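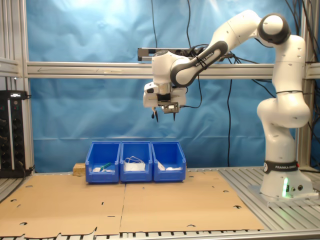 Brazo Franka Emika sobre tres cubetas azules. Ordenar cosas pequeñas, la tarea más aburrida del almacén.

¿Puede una máquina recoger la cocina?

Todavía no. O sí, pero depende de la cocina, de la hora y de quién haya dejado la bolsa de lentejas abierta. Llevo desde febrero preguntando lo mismo a gente que trabaja con brazos robóticos y la respuesta viene siempre con un suspiro delante.

La pregunta me la hizo mi madre. Ochenta y un años, artrosis en las manos, un botiquín que parece un bazar. No quiere un robot que baile. Quiere uno que meta las mascarillas con las mascarillas, las gasas con las gasas, y que le abra el dichoso blíster. Le dije que lo miraría.

Empecé por los folletos. Error. En los folletos todo son encimeras blancas y tazas iguales. En Lorov, un almacén de material sanitario que prepara pedidos para farmacias de pueblo, las cosas son otra historia: unas 500 referencias y casi ninguna con la misma forma. Tubos, sobres, cajitas, cosas que ruedan. Las cajas grandes las mueve una máquina hace años, sin drama. Lo menudo lo sigue poniendo una persona en una cubeta, a mano, de pie.

Turnos de cuatro horas ante la misma mesa. Me puse a probar y a los diez minutos ya me dolía el cuello.

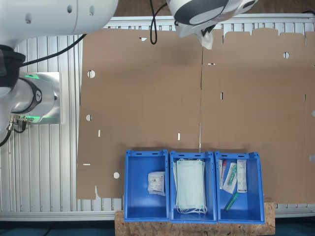

TRABAJO Y MÁQUINAS

Siiri Kütt dirige las pruebas de manipulación en Effiong, una consultora pequeña que asesora a almacenes antes de que se gasten el dinero. Su trabajo, en buena parte, es decir que esperen. Habla deprisa y no le gusta la palabra «autónomo».

«Me preguntan cuántos puestos se ahorran. Yo pregunto qué hay en la cubeta», dice. Si hay cajas rígidas, adelante. Si hay mascarillas con las gomas colgando, un tubo con tapón y algo envasado en plástico transparente, hablemos otro día. La goma se engancha. El tubo gira. El plástico brilla, y la cámara que funcionaba tan bien con el cartón empieza a dudar.

Y luego está la mesa. Ninguna cocina tiene la mesa despejada, ningún taller tampoco. Un cartón con agujeros, una arruga, una sombra que por la mañana no estaba. A una persona le da igual. Un programa puede tomarse la sombra por un objeto e ir a por ella con toda la dedicación del mundo.

Pregunté si eso no estaba resuelto. Kütt se rió. Resuelto en vídeo, me dijo.
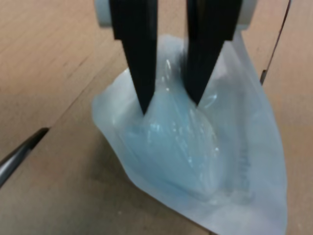
Lo blando es el problema gordo, y en casa casi todo es blando. El trapo, el pan de molde, la bolsa de guisantes, el calcetín. Las manos aprietan sin pensarlo y aflojan a tiempo, cosa que un niño aprende con un yogur y mucha limpieza posterior. Una pinza tiene dos dedos y toca como puede. Cuando pellizca un envase de película translúcida, el contenido azul se abulta entre las puntas y el plástico se llena de pliegues y reflejos; para entonces la forma que había calculado el programa ya no es la que tiene delante. ¿Dónde está el borde? ¿Cuánto pesa un bulto que cambia? Apretar más, romperlo. Apretar menos, al suelo. Starkov, un taller que fabrica pinzas por encargo, vende puntas de goma de varias durezas y reconoce que ninguna sirve para todo. Hay que cambiarlas. Las cambia una persona, claro.

Con eso no digo que no se avance. Se avanza, y bastante. Hace cuatro años Kütt ni aceptaba encargos con bolsas, las tachaba del presupuesto. Ahora las acepta con una clausula larga — alguien cerca, un botón de paro y paciencia. En Lorov están pensando en probarlo con una sola línea, la de los sobres planos, de noche, cuando hay menos prisa.
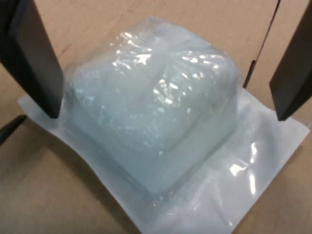
Lo de la noche tiene su lógica. A una máquina lenta no le importa ser lenta a las tres de la mañana. Que intente el mismo sobre dos veces, o las que sean, y que a las siete esté la cubeta llena. En una casa podría valer igual: nadie mira el reloj mientras se dobla la ropa sola.

Pero el precio. Nada, la empresa que más me insistió en que fuera a ver su asistente doméstico, no quiso darme cifra. Tampoco fecha. Sí me dieron una bolsa de tela con el logo, que por cierto su asistente aún no sabe doblar, lo pregunté.

Mi apuesta, por si a alguien le sirve: primero el almacén, con cubetas fijas y luz fija. Después la lavandería del hospital. La cocina de mi madre, bastante despues. Se lo conté por telefono y me preguntó si entonces iba yo el fin de semana a ordenarle el botiquín.

Voy.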